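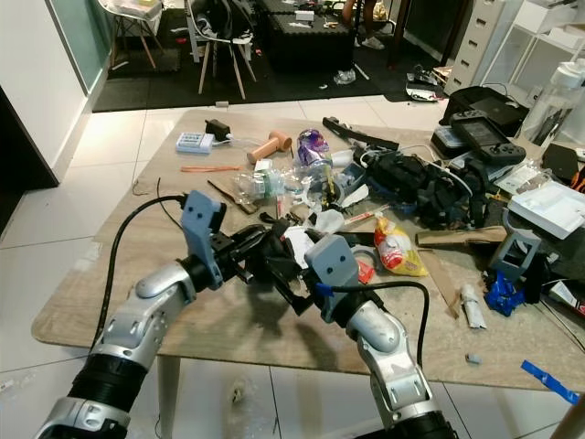 Page last changed: 18 Mar 2026, S. Hassanpour

Table and room sort, Ornley room

Goal for today: get the big table down to things that belong on it, and find out what is in the boxes by the wall before the shelving from Goltwood arrives. Babak Asadi has asked twice for the list, so this entry is the list.

Method. Each item goes to one of 3 places: stays on table, goes to a labeled bin, goes out. Anything that takes longer than a minute to decide gets set at the back and is decided at the end. Last time we sorted by owner and it stalled, so this time it is by type.

Table, back left. Power strip with the blue switches stays. It feeds that whole side and moving it means re-routing the cord behind. The small black plug adapter with the white cord goes to the adapter bin unless Babak wants it left there. Toy mallet goes to the toy bin. Bottle with the purple and white label: find the owner, otherwise out. Crumpled bottle with the green label goes to recycling.

Table, right side. Black bag with the straps and buckles is the slow one. Straps wander – one was lying across the middle of the table by itself. Proposal: straps and bag stay together, buckles closed, in the deep bin. The handheld game console goes in the locked drawer; do not put it in a bin with tools. Snack bag goes to the kitchen shelf. Flat cardboard kept only if it fits the cutter mat. The gray printed bracket and the small blue printed part go in one zip bag, marked "printed, unknown job". If no claim by end of March they go out.

The compartment tray at the right edge is worth keeping. I would use it for small loose stuff (the white tube, the gray block) and stop there. A tray that takes everything gets dumped out on the table again within a week. See my note under Ghaffari bench, same problem.

Floor: a strip of blue plastic past the right corner of the table. Pick up before sweeping the tile.
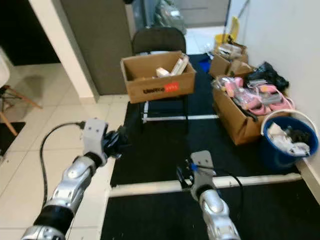

Boxes are next. Two open cartons so far, and neither has a contents label. The one on the chair has white and cream items in it, some of them flat and package-like. The one against the wall is heaped with pink things, soft sandals or slippers by the look of them, with gray and white bits mixed in. They need to be emptied onto the mat, paired if they are in fact footwear, and repacked. Black plastic bag behind that box: check contents before treating as trash.

Chair has to be free. It is the only one on the mat and it is being used as a shelf. The white frame on the floor stays put until the shelving is in, then measure again. Clearance wanted between frame and shelf foot: 10 inches. Ustville store can take 13 flat cartons if we need overflow.

Papers. Any leaflet found on the table goes in the manuals folder, even if the thing it came with is missing. The folded white one has Chinese text starting 手持式 (handheld type) and a line drawing of something round. Filed under "handheld, unidentified" until matched.

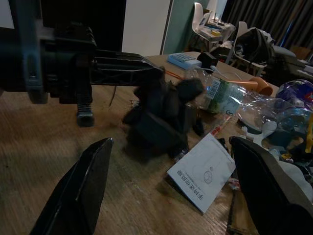

Folded leaflet and green-label bottle on the table.

Soft black item next to the leaflet: cloth or plush, could not decide. Textile bin, top layer, so it can be found again.

Open items
– labels for both cartons (SH)
– decide on adapter (BA)
– locked drawer key, ask at Ghaffari bench
– second textile bin, the current one is nearly full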